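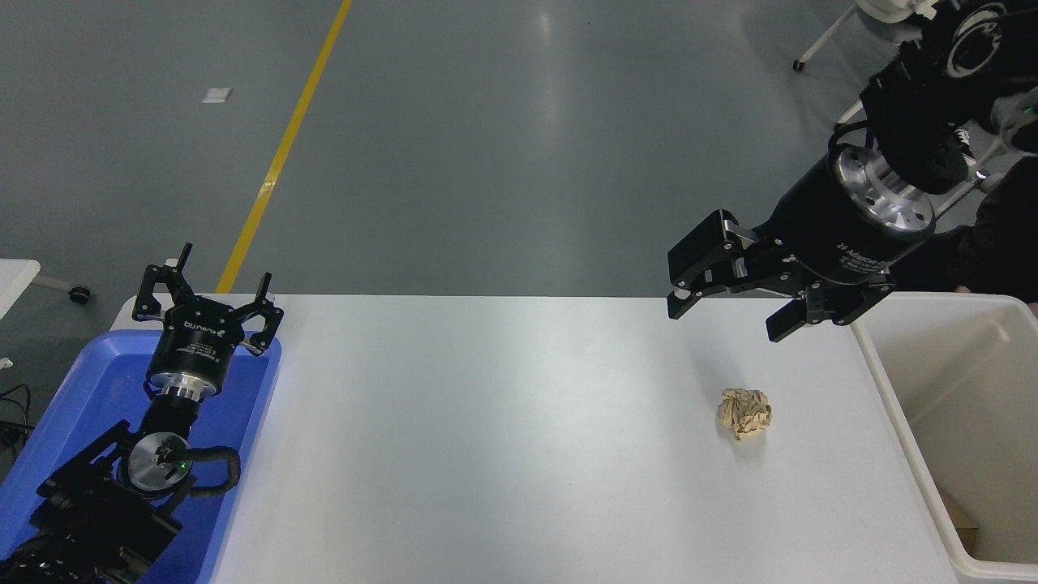 4. Packing the kiln shelf and the first firing

Right, you've got your Greten bench kiln out of its box, the shelf is level and the plug is in a socket of its own. Now for the bit I love! I've written this the way I do it at home, so it's a bit longer than the leaflet.

1. Make sure your pieces are bone dry. Hold one against your cheek, and if it feels cold, give it another day.

2. Brush two thin coats of batt wash on the top of the shelf. Let the first coat dry before you start the second, and keep it off the edges (it flakes, and then you find bits in your glaze).

3. Stuff any hollow shapes lightly with scrunched paper while you're still building them, then pull out as much as you can before they go in. Plain brown wrapping paper is my favourite. Glossy magazine pages smell awful when they burn.

4. Set the pieces on the shelf. For a first firing they can touch each other, but keep everything a good finger's width from the walls.

5. Stand the cone where you can see it through the peephole. Do check this with the lid down, I've had to unpack the whole lot more than once.

6. Leave the vent bung out and set the controller to climb at 100 degrees an hour. Mine tops out at 1,323 on the display, but you want nowhere near that for earthenware, so follow the figure on your clay bag.

7. Put the bung back once the kiln reaches red heat, using the thick gloves.

CAUTION: Open a window before you switch on, and keep children and pets out of the room until the kiln is properly cool. Never look through the peephole without the tinted glasses.

Note: my firings take 14 hours from switching on to lifting the lid. Yours may differ if the shelf is packed tighter.

Note: if the display shows a dash and then goes blank, switch off at the wall and check the lid catch. Graziella Cattaneo wrote to me about this one and hers only needed pushing down harder.

8. Leave the lid shut overnight. I know, I know! Lift it when the display reads under 100, and let the shelf sit a while longer before you touch anything on it.

Glazing is in section 5.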